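Radville Makers Newsletter
09/10/2018
Small racks, big difference
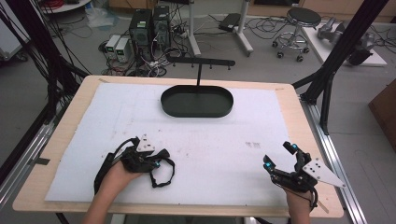

The rack and tray
Quick one this time, the print deadline is tonight. The little black T-shaped rack with the oval tray is the one people keep asking about at the Hawthorne table. Post, crossbar, short hooks pointing down. Keys, earrings, measuring spoons, whatever you've got that tangles. Tray catches the rest. Low sides, so don't put beads in it and then bump the table (I did, in August, still finding them).

Ours stands at the back of the white sheet on the wooden board. Yes the sheet has scuffs. New one is on order from Hernoser, 22 dollars plus shipping. Corners are taped, please leave the tape alone!!

Hanging things up
Heavy stuff in the middle, light stuff out at the ends. One item per hook if you can stand it. Chains get hung by the clasp. Anything with a broken loop goes in the tray untill somebody fixes it, not back on the bar.

Clearing up after
Tray emptied, bar emptied, wipe with a dry cloth. No spray on the sheet, it leaves marks.

Swap day
Esunari hall, same as last year. We had 300 small items come in then and want more. Hooks, trays, stands, jewelry trees, mug racks all welcome. Clean please, and put the screws in a bag taped to the thing they belong too. Last time there was a whole jar of loose ones and no idea what went where.

Tables are first come. Doors at ten, pack up by three. Drop-off box is in room 558 if you can't make it on the day.

More next issue, incl. the shelf brackets I promised.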